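Robot Perception and Control, Unit 6
Handout: Tracking a held object from a head camera
Instructor: Ingvild Sundqvist
October 6, 2021

Read this before the lab. The working case is a closed laptop handled with both hands over a worn black and pale tabletop. The tracker has to report the pose of the lid whether the laptop is lying on the table or held above it.

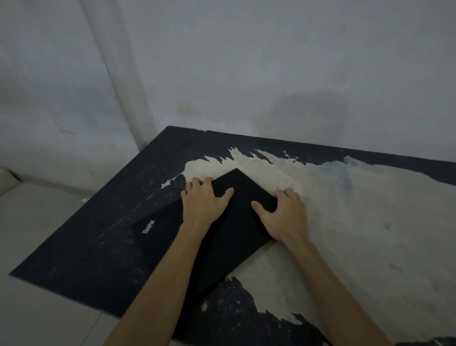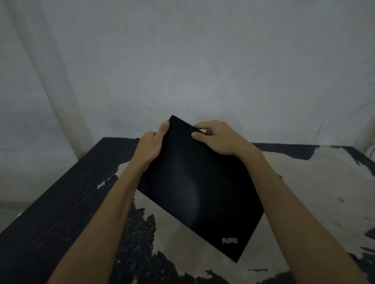
1. Why the background matters

A dark lid on a dark table gives a weak edge. Where the lid passes over a pale patch the edge is strong, but the ragged border of the patch gives strong edges too. A plain line detector returns both. Keep only segments that fit a rectangle with the lid's known side ratio.

2. Resolving orientation

A rectangle looks the same after a half turn. The logo is the one mark that breaks the tie, so crop each corner of the fitted lid and match against the template in both directions. If a hand covers the logo, carry the last orientation forward and lower the confidence.

3. Contact state

The Tullthorpe node publishes one of 2 labels, RESTING or HELD. It compares the lid plane with the table plane – hand position alone is not enough, as hands can be on the lid in either state. A label must hold for 300 ms before the planner sees it.

4. Lab task

Run the tracker on the 46 clips in the Hondarmont folder. Cap the matcher at 1000 features per image. Plot lid angle against time and mark every change of label.

Hand in the plots and your config file. The December project uses the same code, so keep your branch.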